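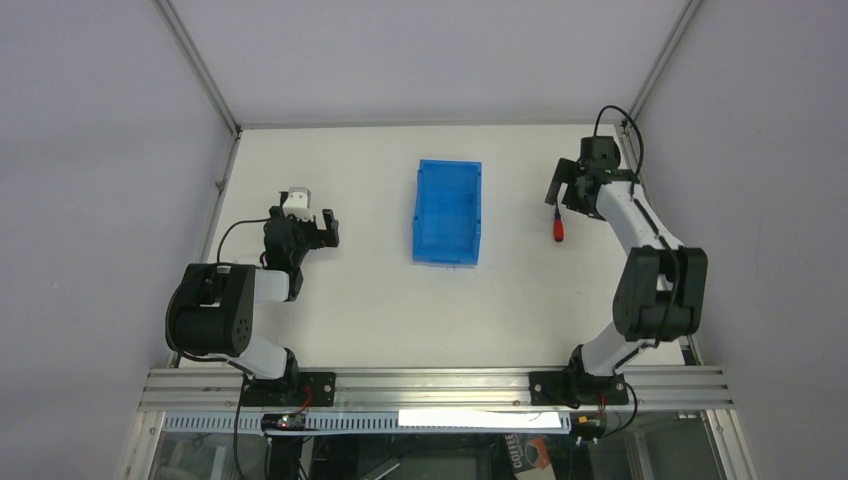
4.3 Checking the base plates and cables

Do this check after every 14 shifts, or whenever an arm has been moved along the front rail. It applies to the Altgate two-arm cell.

1. Park both arms and open the grippers. Clear all tools and loose parts from the tabletop.

2. Switch off power at the main isolator. Wait 5 minutes.

CAUTION: The arms may drop when power is removed. Support each forearm before switching off.

3. Check the screws on both base plates. Tighten any that turn by hand pressure on the key.

4. Follow each cable from the gripper to the base. Replace it if the jacket is cut or flattened.

5. Confirm that each cable loop has slack at the elbow. Do not tie the loops to the forearm.

6. Restore power and run the Cosunance homing routine 3 times at low speed.

NOTE: If either arm stops short of home, repeat steps 2 to 5 before changing any offsets. See section 4.5.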